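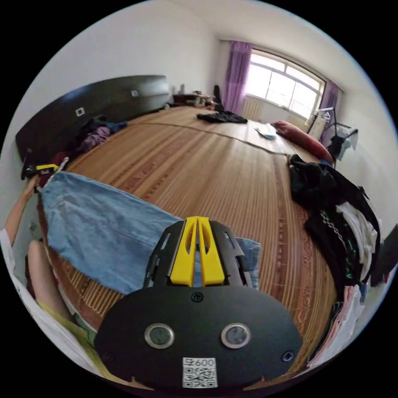
*Light-blue jeans on the mat, headboard side to the left.*

Jeans fold best on a firm, flat surface. A bed with a woven sleeping mat over the sheet works well, as the slats give a straight line to fold against. Clear a strip 90 cm wide and push other clothes up to the headboard.

1. Close the zip and button, then empty the pockets.
2. Lay the jeans flat and smooth them from waistband to hem.

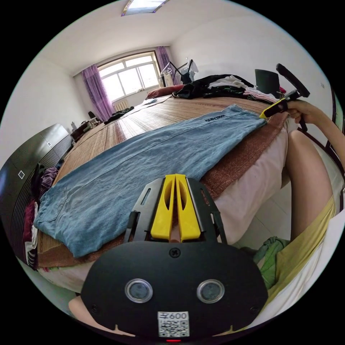
3. Fold one leg over the other, back pockets outwards. Pull the crotch point out and tuck it back in line with the seat.
4. Match the side seams. A gap of up to 5 mm is fine. 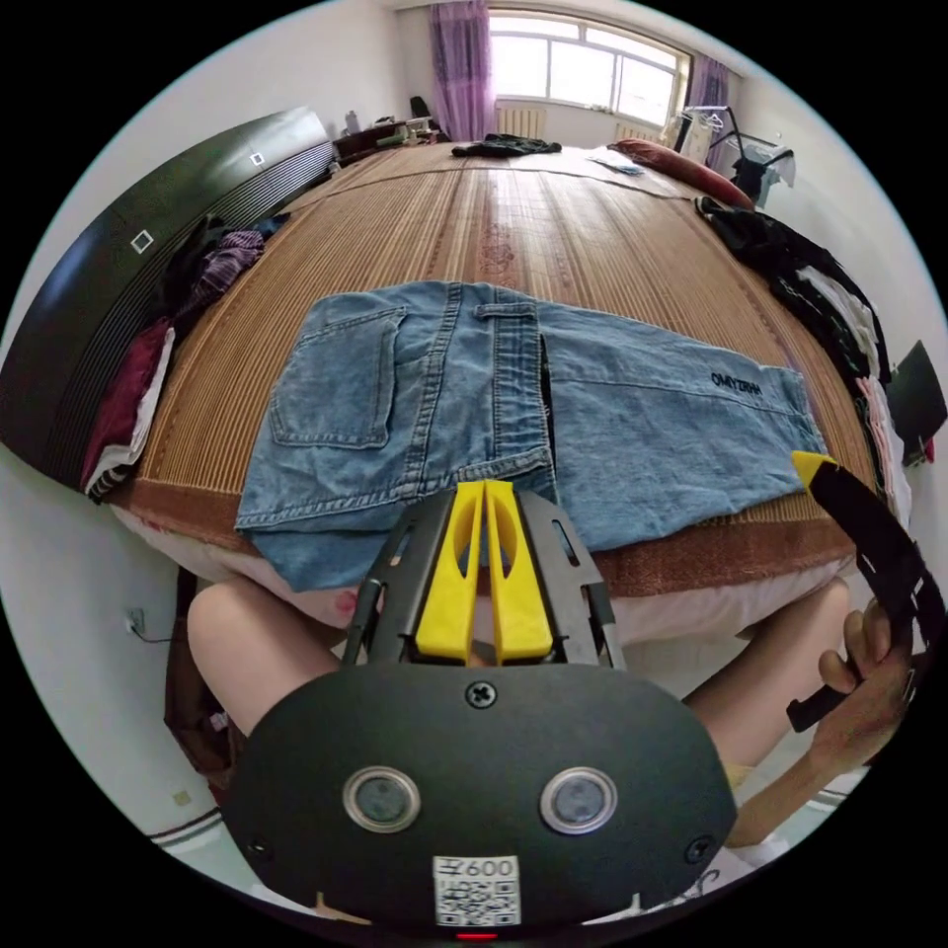
### Folding to size

Bring the hems up to the waistband, then fold in half again. For a 40 cm shelf, stop there. For a drawer such as the Judard, fold in thirds instead - the packet then stands on its edge.

Heavy denim may spring open. Press it with a flat hand, working from the fold outwards.

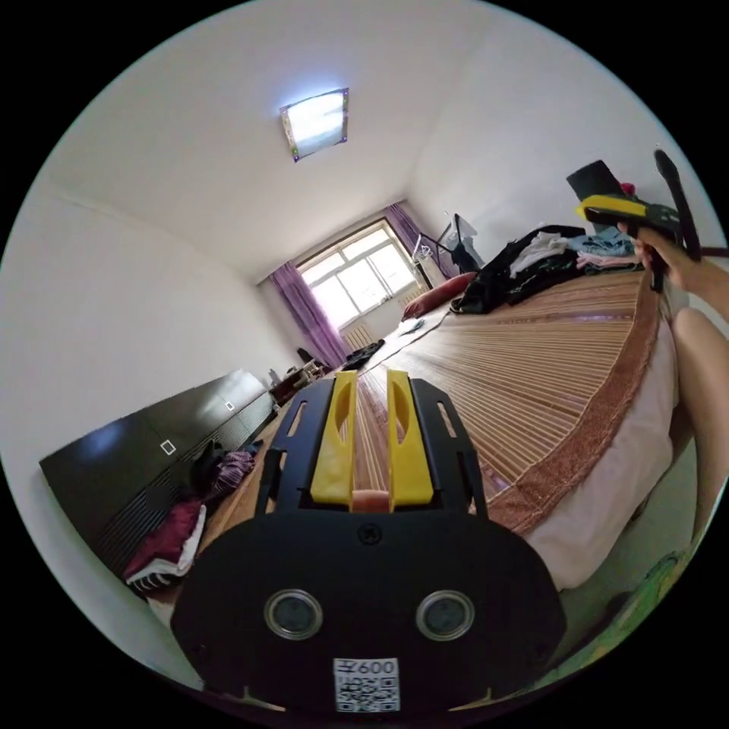

*The mat and the clothes at the far end of the bed.*

Sort the remaining clothes by type before folding. Black items go last, as they pick up lint from the rest.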